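Workroom Bench and Small Items Check – Estlow Building
Inspection record, April 2018
Checked by: Fatos Kelmendi
Area: Room 2, timber-topped benches

1. Work surface
Tabletop level and stable – PASS
Splinters, lifted grain, open joints – PASS
Surface clean – COMMENT
Finish is smooth and matte. Faint dark smudges near the middle of one tabletop. Wipe with a damp cloth and mild soap. Do not use solvent. If the marks remain, record them here and leave them for the next sanding.

2. Edges and underside
Front edge free of chips – PASS
Fixings tight – FAIL
One bracket screw turned by hand on the door side. Tightened at time of inspection. Recheck at next visit.

3. Metal items kept on the bench
Small metal items are to stand flat on the surface, well back from the front edge. This applies to caps, knobs, weights and anything else round enough to roll if tipped on its side.
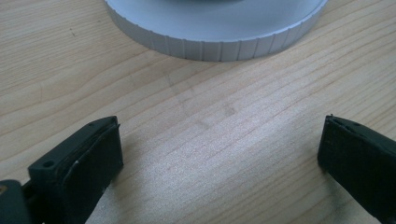 Knurled grips should be brushed out when fine dust builds up in the grooves. Check the lower rim for burrs before sliding any metal item across the timber – lift it if in doubt. Score marks deeper than 2 mm are to be reported to the Estlow office.

Burrs or sharp rims – PASS
Grooves clean – PASS
Storage tray labelled – FAIL
Label missing from the Irnach tray. Replacement requested in March, not yet received.

4. Lighting
Even light over work area – PASS
Glare on bench – COMMENT
Some bright patches on the pale timber. Acceptable for general work. Angle the lamp away for close work or for reading fine markings.

5. Floor and access
Aisle clear – PASS
Leads off the floor – PASS
Bins emptied – PASS
Stool feet – COMMENT
Two rubber feet worn on stool 91. Usable, but order spares.

Items outstanding: bracket screw recheck, tray label, stool feet.
Job reference: 433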